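Trousers, it seems, are the hardest thing in the world. I've been in the student robotics club at Brurnisham since my first year and I've soldered, coded and cried over a lot of things, but nothing has beaten me quite like folding clothes on a bed.

Our project this year is called Tromix, and the idea is simple enough to explain to my nan. We do household jobs by hand with a pair of grippers, record what the grippers see, and then train a model on all of it. The jobs list was drawn up in June, when everybody was feeling brave – tidying, folding, putting things back where they live. I put my name next to laundry. Silly me! 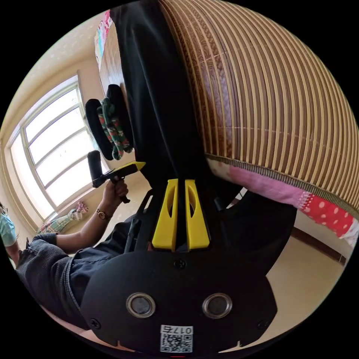 Posted by Piret Lukoševičius in Club Diary | 2 comments

So, the grippers. Two yellow fingers each, one gripper per hand, and after ten minutes your thumbs start complaining (mine do, anyway). You forget how much your own fingertips tell you. With a bare hand you just know if you've picked up one layer of cloth or two, and with these you have to look, and look again, and then go in at a lower angle than feels natural.

Cloth on a bamboo mat is its own special misery. The slats are quite smooth, so a light garment wants to slide off with you, and if you press too hard you pinch the mat as well. Kohei reckons we should go for the waistband every time. I like starting at the hem. We've had this argument up to 234 times and I am not changing my mind.

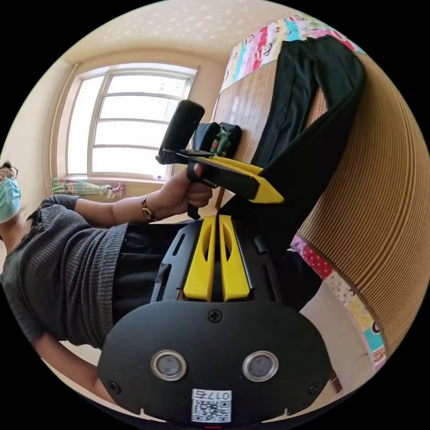
Black trousers on the mat, both grippers in play.

The target is 900 good runs before we train anything serious, and a run only counts if neither hand vanishes from view for long. That rule was Līga's and it's a good one, even if I grumbled. My early runs were far too quick. Slow and a bit boring is what the model likes, so now I hum to myself to keep the pace down – something with a plodding beat works best.

Next job is sorting the labels, as "fold" and "tidy" have got horribly mixed up in my spreadsheet. 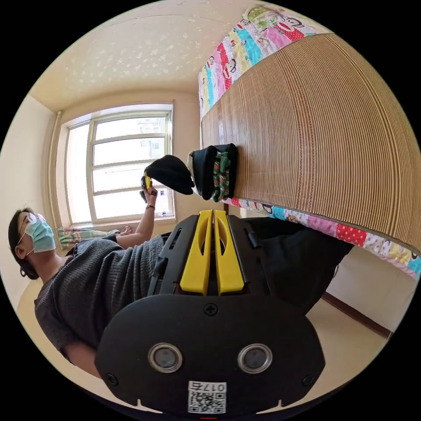 Triin Mockus wrote: We did towels with our school club and the thing that helped most was starting each run from a different mess. Ours were all crumpled in the same way at first and the model only ever learned that one crumple. Do you shuffle yours?

Sort of, Triin! I throw them down and hope. I'll try doing it properly next time and report back, probably with sore thumbs.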